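Moving my mail away from the old provider

March 25, 2022

I have been with the same mail provider for 14 years, and last month they wrote to say that the free mailboxes will end in June. After that one must pay for the family plan, or the mail is deleted. I was a little angry for one evening and then I began to look for another place.

My first idea was to pay and forget it. But the mailbox has been slow for a long time, the spam filter puts letters from my daughter's school in the junk folder, and the web page now shows so many things on the left side that my mail has only half of the screen. So I decided to move to Plolline, which Bushra Qureshi has used for her translation work and which lets you bring your own domain name.

The domain was the easy part. I bought it in the morning and it was working by lunch. The DNS records took me longer. There is one record which says where the mail must go, and two or three others which tell the rest of the world that your letters are really from you. I copied one of them with a space at the end, and for a whole evening every letter I sent to my brother-in-law came back with a long error in it. I read this error many times and did not see the space. In the morning I saw it at once.

Then came the old mail. Plolline has an import tool in the settings, under Accounts, and you give it the name of the old server and your password. If you use two-step login at the old place, your normal password is refused and you must make a special one for the tool. The message says only "authentication failed", so I typed my password again and again until the old provider locked me out for 30 minutes. I drank tea and waited.

When it finally started, it ran through the night and stopped at 80 per cent. I started it again and it stopped at the same place.
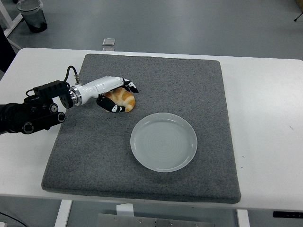 Mudassar Sandhu wrote under my last post that I should look for a letter with a very big attachment, because the import tool gives up when a letter is bigger than the limit and it does not tell you which one. Sort the old mailbox by size, he wrote, save the big ones on your own disk, delete them from the server and try again.

He was right, or almost right. The limit at Plolline is 25 MB for one letter, and in my old mailbox there was a scan of our flat contract which was larger than this. I had sent it to myself in pieces, and also one time as a whole. I saved the file, removed the letter, emptied the trash (this is important, the tool reads the trash also) and the import went to the end.

There are still small things to repair. The folders with Arabic names came over as a line of strange signs, and I have renamed them by hand. The read and unread marks are correct in most folders, but the Sent folder arrived as a second folder called Sent Items, so now I have both. I moved everything from one to the other in the desktop program, a few hundred letters each time – with more than that it stops answering.

The contacts I exported to a file and imported again. Check the birthdays if you do this. Mine were all one day too early, and I would have congratulated my aunt on the wrong date.

What I have not finished is the long list of websites that know my old address. I changed the bank, the electricity, the doctor and the library first. For the others I have set a forward from the old mailbox to the new one, and each time something arrives through it, I go to that site and change the address. The forward will work only until the old mailbox is closed, so I try to do a few every evening. The worst until now is a shop where I bought a lamp years ago, and which wants me to confirm the change by a phone number I do not have any more. I have written to their support and they answered, naturally, to the old address.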